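The return of the fruit basket

Put a wicker basket on a plain white table and the whole room cheers up. I've been won over this autumn, completely, and it began with a stall at Bisham market in September, where woven baskets were stacked to shoulder height and I came home with 3 (I'd gone for eggs).

A shallow one with rounded corners suits fruit beautifully. The weave lets air in underneath, and a yellow banana against that orange-brown is a joy before you've even had breakfast!

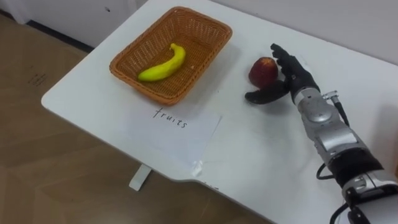
What goes in

Less than you think. One banana, a red apple, perhaps a pear if they're good. Bananas hurry other fruit along, so I keep apples to one side until the day I want them. Top up every 2 days and give the wicker a shake over the sink.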